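Workshop > Bench Tips > Robot Arms > Whiteboard tasks

Wiping and writing on a small whiteboard: tips from our bench

At Nanby we study one question: does a two-arm robot learn the whiteboard task better from many short demonstrations or from fewer long ones? We recorded 982 demonstrations in total. The result is at the end of this page, but most of what we learned is practical, and I write it down for people who have the same kind of bench at work or in the garage.

Fix the board first

A small whiteboard is light. When a finger touches the border, the board turns a little, and then the demonstration teaches the robot a wrong position. Put thin non-slip mat under it, the kind sold for kitchen drawers. Check the position against a pencil mark on the table each morning. Lay the board flat and leave free space on both sides, so each arm can come from its own side. 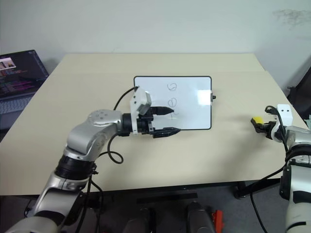 Workix wrote to us that they had the same trouble with turning, and that double-sided tape was worse than the mat, because after some weeks it left glue on the table and the board did not come back to the same height. They now cut the mat a little smaller than the board and wash it with dish soap.

Look at the light

Glare is a bigger problem than I expected. A glossy board gives back the ceiling lamp as a white patch, and a pen line inside this patch is very hard to find for the camera. We tried a matte foil, but the ink did not wipe off well from it. Moving the marks was easier. Write where the board is dull, and keep some demonstrations with marks close to the glare, so the policy also sees the difficult case.

Use simple marks. Loops and short strokes are enough, and they show quickly if the wiping was complete. Old ink is harder to remove than fresh ink, so we write new marks before every demonstration and wait the same time, 2 minutes, before we start.
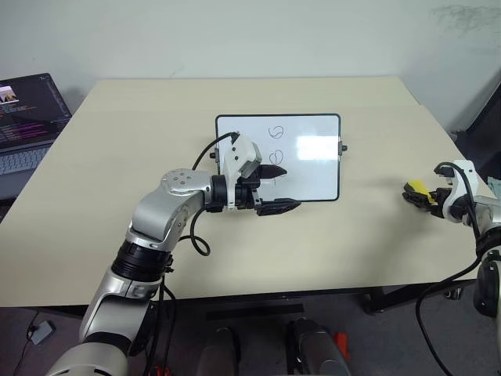
Photo: Rondach bench log

Cables

Leave enough loop at the wrist for the full turn, but not so much that the loop lies on the writing surface. A cable that pulls over the board can smear a mark, and then you do not know what cleaned it. Move both arms by hand through the whole path before recording, slowly, and watch only the cables.

Let one arm wait

In our first demonstrations both arms moved at once. The operators liked it, but the learned motion was nervous and the grippers came too close to each other. Later we asked that one arm stops before the other goes over the board. The demonstrations became longer and the robot became calmer.
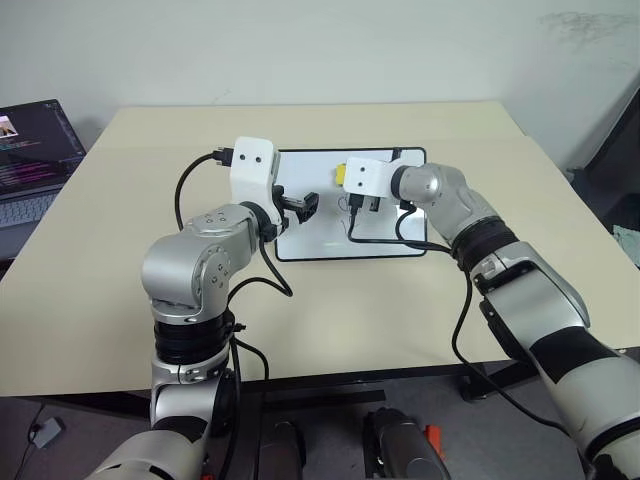 What we found

We trained one policy on 600 short demonstrations and another on 160 long ones, where the operator also corrected small mistakes. The rest of the recordings we kept for checking. The policy from the long demonstrations left fewer lines behind on the board, and it went back more often to a place it had missed. The short ones gave faster wiping. For a new task I would begin with the long kind. We have tested only one size of board, so please be careful with this result if yours is bigger.

Last updated: December

Related tips
Cleaning dried marker from a glossy board
Cable loops for wrist cameras
Notes on the Pacheco gripper pads
How to label demonstrations the same day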